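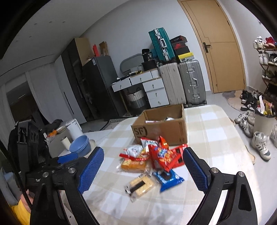 How long do crisps keep after the date on the bag? A few weeks in most cases, if the bag is sealed and has been kept somewhere cool and dark, because the date is a best before and not a use by.

I looked this up in March, when I finally cleared the top cupboard, and I've been keeping notes on the food in our house ever since. It's now September 2026 and the notes have got long enough to write up.

## Why I started

We threw away too much. I had no idea how much until I began writing it down on the back of an envelope. Bread was the worst, then salad, then the ends of things in jars. I don't mean mouldy food only. A lot of it was perfectly good food that had gone past a printed date and been binned by one of us without opening it.

The two kinds of date matter more than anything else I learned. Use by is about safety, and I stick to it for meat, fish and anything chilled and ready to eat. Best before is about quality. Past that date a biscuit may be a bit soft and a crisp a bit dull, but you can taste one and decide for yourself. Tins go on for ages if they aren't rusty, dented at the seam or swollen.

## What I do now

I keep a plain notebook on the side, with a page for the fridge and a page for the cupboard. When something goes in, I write it down with the date. When it's eaten, I cross it out. My friend Dzifa Agbeko uses an app called Umard for the same job and gets on well with it. I tried it for a month and went back to paper, mainly because my hands are usually wet or floury and I don't want to touch my phone.

Bread goes in the freezer on the day I buy it, sliced, with 2 slices to a bag. Rolls get frozen whole. They take up more space than you'd expect, so I buy fewer.
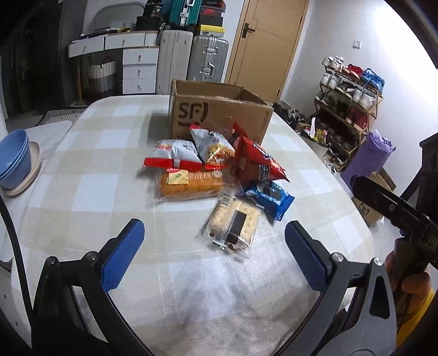

Dry snacks need a different system from the fridge, and mine is a box. Everything used to live in the top cupboard in layers, and the bottom layer was never seen again. An open cardboard shipping box, like the one with the big SF on the front, does the job as well as any plastic tub from a shop. I stand the bags up in it with the oldest at the front. Once a month I tip the lot out on the table and check the dates, and whatever is closest goes into lunches first. Opened bags get rolled down and pegged. Clips from Niltadeck were no better than clothes pegs, and two of them snapped.

## Weighing it

For a while I weighed what we threw out. The first week came to 600 grams, not counting peelings and tea bags. I stopped weighing in the summer when it got fiddly, so I can't give a proper before and after. The bin is lighter and I take it out less often.

Catherine Tennant asked in a comment on my last post whether Dogbe, the shop on the Caltow road, still sells short-dated stock. It does, on the shelf to the left of the till. It's mostly tins, cereal and biscuits, sometimes coffee. Check that you'd have bought it anyway. I came home with a catering tub of gravy granules once and we are still using it.

## Still not solved

Half an onion. Fresh coriander. Cream, when a recipe wants two spoonfuls. I've been freezing the cream in an ice cube tray and it's fine in soup, though it splits a bit. Coriander I've given up on and I buy it in a pot, which dies as well, only slower.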